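Urban Wildlife, session 4 — foxes on the edge of town

Last updated: Monday, September 12, 2022

We use cookies to remember your settings. Accept / Manage

Rough notes, fuller reading list to come. Bring these to the Golon walk.

Why red foxes do well near people. Food all year, for one. Windfall fruit, voles in rough grass, pet bowls left out overnight. Also cover — sheds, decks, railroad banks. A fox doesn't need much woods if it has a good hedge and a quiet yard behind it.

Territory. Smaller in town than in farm country, as a rule. Depends on food more than on space. The Brernik family group (see last week's map) used 40 acres, most of it the old orchard and the backs of the houses on the creek side. Compare with the Tolentino group, out past the gravel road, which ranged much wider and was harder to follow. Think about why before you look at the prey counts.

Family life. Usually one breeding pair, sometimes with a helper, often a daughter from the year before. Helpers bring food, sit with the kits, play with them. Not every group has one. At Brernik there were 3 adults and four kits by June, all using the same den bank.
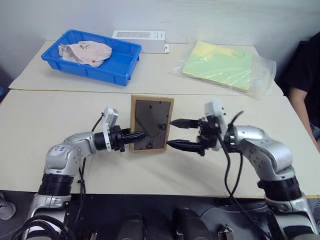

Kits come above ground at four weeks or so, blue eyes turning amber, coats going from chocolate to red. Lots of fighting early on, then it settles. By late summer they're hunting beetles and worms on there own. Some leave in fall, males usually go farther.

Signs to look for on the walk:
- scat on raised spots, twisted at the ends
- narrow tracks, nearly in a straight line
- musky smell near gateposts, strongest on damp mornings
- food caches, loose soil with maybe a feather showing

Fox or small dog? Look at the whole trail and not one print. Dogs wander, foxes mostly don't waste steps. We'll do this properly at Golon, the mud by the culvert is good for it.

Mange — short version. Mites, hair loss starting at the tail, crusty skin. Spreads thru shared dens. Don't put out medicated food yourself, you can't control who eats it. Call the Nadivberg wildlife desk and note the place and time.

For next week: two pages on den choice, pick either group. Use your own field notes where you have them.

Related
Session 2: Raccoons and storm drains
Session 3: Crows, roosts and memory
Field notebook basics
Nadivberg walk: what to wear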